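## 2. Planning what to buy (before you order anything)

I wrote this section after we'd already bought half our equipment, so please learn from my receipts. It covers a tabletop tidying cell: two arms, one table, a bin on the floor, and whatever your people leave lying around. Sorin Lungu handles our ordering at Prenska and has corrected my math twice.

1. **Start with the table, then the arms.** Measure the top, the height and the depth of the strip under the front edge. I skipped that last one and had to redo our whole mounting plan! Write the numbers on the first line of your planning sheet.

2. **List the stuff you want handled.** Walk over to the table on a normal Friday and write down what's there. Little cartons, open trays full of odds and ends, clear plastic, small round things. Don't clean up first. Your list decides which fingers you buy, and fingers are where the budget starts to slide.
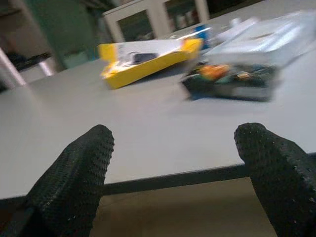
3. **Order spare finger covers with the first batch.** Textured rubber ones cost us 181 a set from Leditz, and I'd plan on three sets for the first year. Smooth ones are cheaper, and I wouldn't bother if your list has anything shiny or slippery on it.

 > **Note:** Check that the covers fit the exact gripper you're quoting. Leditz sells two sizes that look the same in the catalog (ask me how I found out).

4. **Get the arm quote and the gripper quote on separate lines.** Rusu likes to bundle them. The bundle looks friendly until you want to swap one part, and then you're stuck talking to sales again. Ask for a price on one replacement gripper while you're at it, plus the lead time. If they can't give you a lead time, put down the longest one you can live with and plan around that.

5. **Budget for cables and cable management.** I mean a real line in the sheet, with money in it. Arms that reach from tabletop height down to a floor bin need slack, and the slack has to go somewhere - clips, sleeves, ties, the works. We set aside 500 and spent over 500.

 > **Caution:** Never shorten a cable to make it look neat. Move each arm by hand through its full reach, with the power off, before you clip anything down.

6. **Pick the bin and its spot early.** A plain round one is fine. Put it on the floor where both arms can reach over it, mark the spot, and check the reach against the drawings before you sign for the arms.
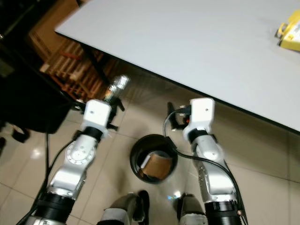
7. **Set aside floor space for people too.** You'll want to get at the far side of the table without squeezing past an arm, and somebody always needs a chair. I draw the working area on the floor plan in pencil, then draw it again a bit bigger.

 > **Caution:** Anything stored inside the working area has to move before first power-up. Put that on the installation checklist, with a name next to it.

8. **Decide on software seats last.** We run Mimow for scheduling, and we bought more seats than we have people who log in. Start with 2 and add later. The price per seat was the same when we went back, so there was no prize for stocking up.

9. **Send the finished sheet to whoever signs.** Include the quotes, the table measurements and your item list from step 2. Ours went in at the end of August and came back with one question, which was about the cable line.

Once the order is placed, go on to Section 3, Unpacking and Mounting. Keep the planning sheet handy - you'll need the table measurements again for the brackets.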